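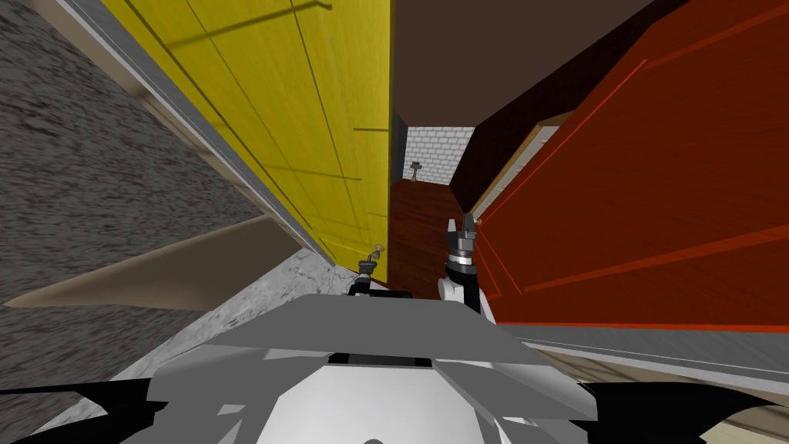

Review: The Wokley Household Robot Simulator, as Shown at the Jullus Open Day

Prepared for the equipment review page by Delyth Kneath

The Jullus training center opened its simulation room to outside visitors on 7th July. The purpose of the day was to show Wokley, a software package in which a two-armed household robot is driven through computer-built homes. Our department is considering a license for the coming school year, and I attended with Tudur Parri, who teaches the second-year controls course.

Setup and first impressions

The session was led by Meinir Wynne of the Jullus staff. Visitors were seated in pairs at workstations and given a short printed guide. Wokley started without trouble on every machine near us. The home library in the version shown holds 108 floor plans, and each can be loaded with its doors open, closed or set at random.

Our pair was assigned a hallway exercise. The robot stands in a narrow passage with a yellow door swung open on one side and an orange-red door on the other, and a white brick wall at the far end. The operator must bring the robot through the gap with both arms raised. Mr. Parri took the controls first. He remarked that the robot's own body takes up a good part of the head view, and that a new operator must learn to judge width from the grippers. I agree. This is a fair test of skill, and students who have only worked with a fixed arm on a bench will find it demanding.

The head view can be changed for a wrist view with a single key. We used this often. From the wrist, both fingers of the gripper are in plain sight, and it is easy to tell whether the jaw is open before reaching for anything.

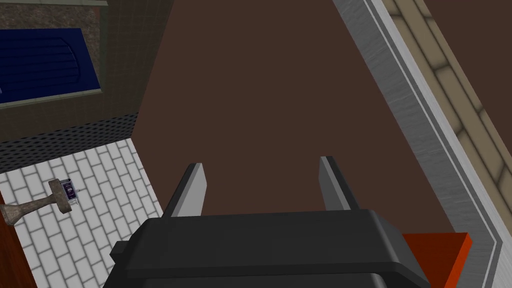 The change of view is quick, but the picture may tilt sharply with the wrist, and Mr. Parri needed several attempts before he could say which direction was up. An on-screen level marker would help. Ms. Wynne said that one is planned for the November release.

Surfaces are drawn in a plain manner. Brick, tile and wood grain can be told apart at once, though the lighting is flat and some walls look rough where they should look smooth. For teaching purposes this is acceptable. A department that wishes to train vision software on the pictures should ask for a trial first.

Controls and recording

Two hand controllers are supplied with each seat. They are light and well made, but the left trigger on ours was stiff. Every run is saved and may be played back at half speed, which the instructors at Jullus use for grading. A seat stores up to 500 runs before older ones must be moved to a server. The playback screen is clear – better than the one in Zedex, which we have used for the past two years.

Tudur Lougher of Jullus showed the door exercises after lunch. He completed the hallway course in 81 seconds. Visitors were invited to better his time, and none in our session did.
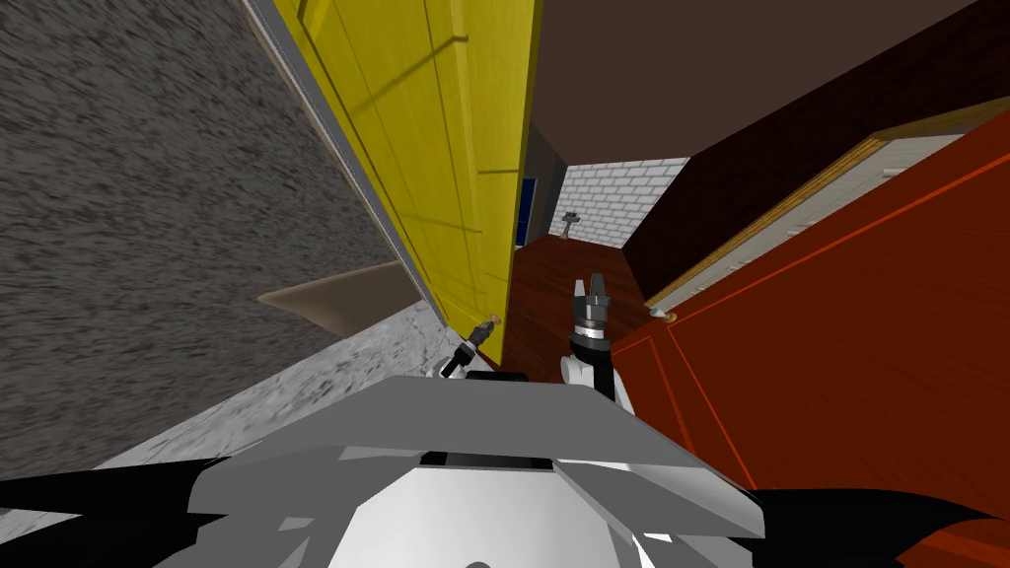
Can Wokley be used without the hand controllers?
A keyboard and mouse will operate the base and one arm at a time. Exercises that call for both arms together require the controllers.

Points for improvement

The printed guide is too brief and does not explain the collision warnings. Menus use small type. The sound of the base motors cannot be turned off separately from the spoken prompts, and in a room with many seats this becomes tiring.

Recommendation

Wokley is recommended for second-year and advanced classes. First-year groups would be better served by the Gough bench kit until they have some practice with a single arm. Requests for a copy of the full scoring sheet should be sent to Wyn Harries in Room 431.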